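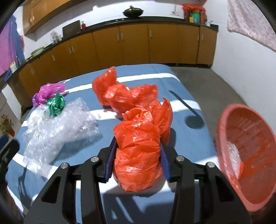 Visit report: Trumora green waste and grounds depot, Lallcombe, 31/03/2018

The depot lies at the end of a single-track lane on the north side of Lallcombe, with parking on hardstanding beside the weighbridge. It takes garden waste from the company's own maintenance crews and from Hinds, the tree surgery firm on the neighbouring plot. Joscha Stöcker, the site manager, led the tour. Our group was limited to 5 people per guide.

Reception and sorting come first. Crews tip on to a concrete apron, where the load is divided into soft material (grass, leaves, herbaceous cuttings), woody material up to wrist thickness, and heavy timber. Ivy and laurel go in with the woody fraction. Japanese knotweed and contaminated soil are not accepted and leave the customer's garden by licensed carrier. Turf is stacked separately, grass side down, and left for a year.

The shredder is a slow-speed machine with a Tumow screen deck behind it. Oversize goes round again. We were shown the bearings and the greasing points but the machine was not run, as the guard on the outfeed was waiting for a new hinge.

Composting is done in open windrows, turned by loading shovel. Temperature is taken with a long probe at three depths and written on a board at the end of each row. Row 2 stood at 61 degrees in the core. Stöcker turns on temperature and moisture together; a row that is hot but dry is watered from the lagoon before it is moved. In the year to the previous September the depot took in 907 tonnes and sent out 334 tonnes of screened compost. Most of the difference is water and carbon dioxide, with a smaller part going out as mulch.

Xiaoqing Zheng covered the customer side in the mess room. Trumora has 313 gardens on regular contract, mostly fortnightly in the growing season and monthly in winter. Hedge reductions are booked outside the nesting period where possible, and any hedge is checked before cutting. Weed control on paths and patios is now mainly by hot foam - slower than spraying on a first visit, and it needs repeating on deep-rooted weeds such as dandelion.

The last stop was the tool store. Hedge trimmers are cleaned of resin and oiled at the end of each shift, and mower blades are sharpened and balanced on a simple cone. Battery machines have replaced petrol for all work below shoulder height. Long-reach trimmers are still petrol.

Stout boots are needed on the windrow pad. Compost is sold loose by the cubic metre from the yard gate, trailers to be sheeted before leaving.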